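Hand-guiding and remote teaching cell: pre-session safety checklist, with comments

Site: Costier, teaching room at Skitden
Equipment: two table-mounted arms, shared table
Form revision: March

Fill this in before the first demonstration of each shift and again after any change to the arms, the grippers or the table. Write OK, NOT OK or N/A against each line. A NOT OK in sections 1 or 2 stops the session. Comments carried over from the last inspection are kept under the items until they are closed.

1. STOPS AND PENDANTS

1.1 Both pendants powered and showing the correct arm name.
OK.

1.2 Emergency stop pressed on each pendant in turn. Arm brakes, log entry appears, reset needs a deliberate action.
OK on both. Log entries 2,092 and 2,110.

1.3 Stop on one pendant also stops the other arm.
OK. This was NOT OK at the previous inspection -- the link between the two controllers had been left out after the software update. Retested three times from each side. Closed.

1.4 Enabling switch: arm holds when the switch is released and when it is squeezed fully.
OK.

1.5 Pendants placed where the person teaching can reach a stop without leaning over the table.
OK with comment. Pendants may lie flat on the desk, but the stop must face up and nothing may be put down on top of it. Cloths, tools and props go to one side.

2. HAND-GUIDING MODE

2.1 Speed limit set for hand guiding and locked with the supervisor code.
OK.

2.2 Payload and tool weight entered for the gripper that is fitted now.
NOT OK on first check, corrected. The values were for the old gripper. With the wrong weight the arm drifts upward when the brakes release, and the person holding the wrist feels it as a push. Anyone changing a gripper now has to initial this line.

2.3 Arm released with a hand already on the wrist. No drift over a slow count of 9.
OK after correction of 2.2.

2.4 Pinch points checked at elbow and wrist. Hands go on the wrist section or the gripper body only, never in the elbow.
OK. Reminder given to new staff.

2.5 One person guides one arm. The other arm is braked while the first is being held.
OK.

3. REMOTE TEACHING

3.1 Operator has a direct view of both grippers from the seat. Camera view alone does not count.
OK with comment. The near arm can hide part of the far one depending on the elbow position. Start pose changed so that the elbows sit higher. Check again from the operator's seat.

3.2 Operator's hand is off the control device before anyone reaches onto the table.
OK. Spoken call is "hands in," and the answer is "clear." Both have to be heard.

3.3 Connection loss test: unplug the control device during a slow move. Arm must stop and stay stopped on reconnection.
OK.

3.4 Scaling between operator's hand and arm set to the low value for the first run of any new task.
OK.

4. TABLE AND OBJECTS

4.1 Tape grid complete enough to place objects by. Lifted ends pressed down or replaced.
OK with comment. Gaps in the lines are acceptable if the cell can still be read. Loose ends are not, as a gripper can catch one during a low pick.

4.2 Only the objects for the current task are on the table. Spares stay on the desk.
See comments below. Current task is tennis balls, with the toy blocks to follow.

4.3 Round objects at rest and unable to roll toward a person's feet.
OK. Balls that leave the table are picked up only after the "hands in" call.

4.4 Cables clear of the wrist through its full rotation. Extra attention to the gripper cable, which loops out to the side.
OK with comment. Turn the wrist by hand both ways before the first recording and watch the loop.

4.5 Cables on the desk not under tension and not running where an elbow will drag them.
OK with comment. The thin cable below the pendants reaches the edge of the brown table. To be clipped along the back. Open.
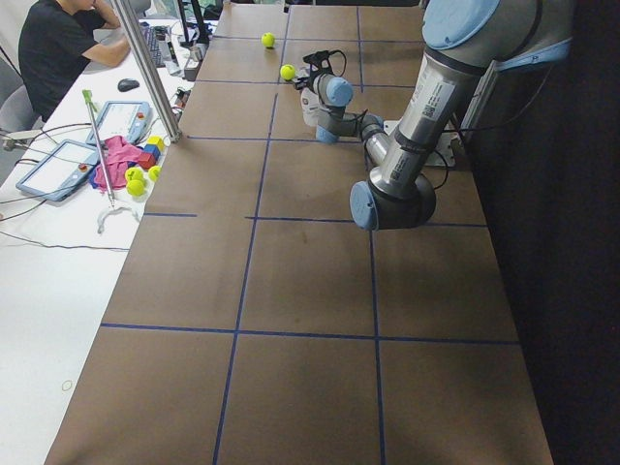 Tuter asked whether the spare balls should be on the desk at all. The worry was that a person teaching by hand reaches for the next ball without looking, and does it while the arm is still released. Tuter would prefer a tray on the far side of the post, so that fetching a ball means letting go of the arm and braking it first.

Agreed in part. Spares can stay on the desk for remote teaching, where the operator is seated and nobody is holding an arm. For hand guiding they go in a tray and the arm is braked before the next ball is fetched. Item 4.2 will be split in two at the next revision.

5. PEOPLE AND SURROUNDINGS

5.1 Chair positioned so that the seated person is outside the reach of both arms at full stretch.
OK. Measured with the arms braked at full stretch.

5.2 Curtain hangs straight and does not touch an arm in any taught pose.
OK.

5.3 Long sleeves rolled, lanyards off, hair tied back.
OK.

5.4 Window glare does not hide the pendant screens at the time of the session.
OK in the morning. Check again after 2 p.m.

6. RECORDING AND PLAYBACK

6.1 First playback of every new demonstration at reduced speed, hand on a stop.
OK. All 21 demonstrations from the last batch were played back this way.

6.2 No hands on the table during playback, even to straighten an object.
NOT OK. Observed once. A ball had been left off its mark and was nudged into place during a slow playback. Playback stopped, rule repeated. If an object is off its mark, stop and start over -- a spoiled recording is deleted and done again.

6.3 Failed demonstrations marked as failed before the next one begins.
OK.

OPEN ITEMS

4.2 Split into hand guiding and remote teaching. Tray to be ordered through Sandberg.
4.5 Clip thin desk cable.
6.2 Repeat observation at next inspection.

Result: cell released for teaching. Hand guiding allowed only with the tray rule in force.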